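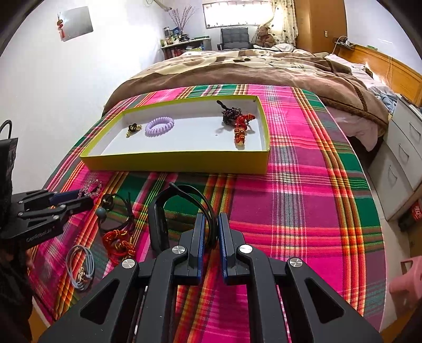 Do padded parallel jaws really beat bare ones on small soft stuff?

Asked Apr 12, 2021 by stevdale_tom
Viewed 864 times

I'm choosing between two hand-held parallel grippers, the Predov and the Gokatum. The Predov has padded jaws and costs more. Their sales page says the pads let it handle "any household item." I've read that line from every gripper maker for years and I don't buy it. My items are hair ties, cord bracelets, pins, beaded things, all going into a shallow tray. Has anyone tried both on stuff like this, or are we all repeating the brochure?

2 answers

Golnar Hashemi
Accepted answer, 16 votes

I have tried both and I'd lower your hopes. Padding helps with hard, slick things. On thin cord it does very little, and the trouble is getting the tips under the cord at all.

Start with a sparkly pin or hair ornament lying on cloth, jaws open on either side of it:

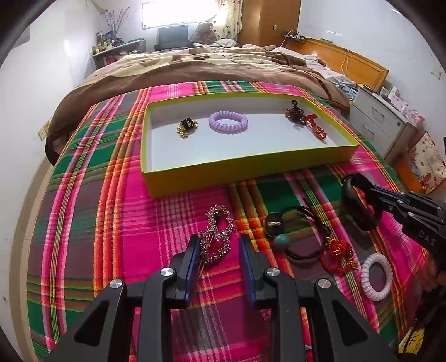
Photo: G. Hashemi / Babaei bench notes

The blue pads face each other, so whatever grip you get comes from those two faces. Fine for a crystal ornament, in theory. Now think about the black cord bracelet to the right of it. You can close on a bead, but close on the cord and you'll probably take a pinch of bedspread too. I did 500 tries with each gripper and the padded one came out ahead on beads and spiral ties. On flat cord I couldn't tell them apart.

Also, test on a patterned cloth if you plan to use a camera. A plain white table makes everybody's numbers look good. I'd want to see Predov's table before I believed their numbers.

gokfan600
2 votes

Just get the Gokatum and glue some foam on it. Same thing.

Comment from stevdale_tom: Did you measure that or is it a guess?

Comment from gokfan600: guess, but foam is foam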